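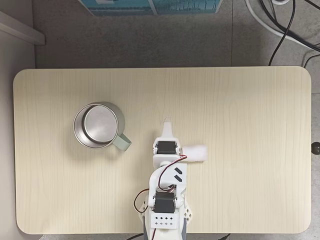 Figure 1. Steel mug on a wood-grain tabletop, with the robot arm at right.

Rewatching Toverov: How a Holiday TV Special Holds Up
Student project report, May 9, 2020

1. Topic
Toverov is an hour-long animated special that used to run every October on the Lolau channel. It follows a clockmaker's apprentice who is sent away from her village for ringing the bell at the wrong hour. When the village loses track of winter, they ask her to come back. I watched it most years as a kid and wanted to see what viewers my age think of it now.

2. Method
I watched the special 4 times and took notes on the plot, the songs and how the adults treat the apprentice. I then read viewer comments on the Cludari fan board. The board has around 3170 comments on Toverov. I read the newest 500 and sorted them by what they complained about or praised.

3. Findings
The most common complaint was the ending. The village elders never apologize. They only change their minds once they need her, and she thanks them for it in the last song. Several people wrote that they did not notice this as children. I didn't either.

The second complaint was the Lamrani character, the peddler who sells her a broken compass. He is played for laughs, but he leaves her in the snow and is at the feast at the end like everyone else.

Praise was mostly for the music and the painted backgrounds. Even people who disliked the story said they still put it on for the bell song. Comments from parents were split. Some skip the banishment scene, and others use it to talk with their kids about fairness.

4. Problems
Fan board users already care about the special, so the sample leans one way. I also could not find the longer cut that was shown in 2000, which reportedly has one more scene between the apprentice and her teacher. A few comments say that scene includes an apology.

5. Next steps
I would like to compare the two cuts and rerun the sorting with a second reader.

Contact: Media Studies project page | Copyright 2020 | Back to top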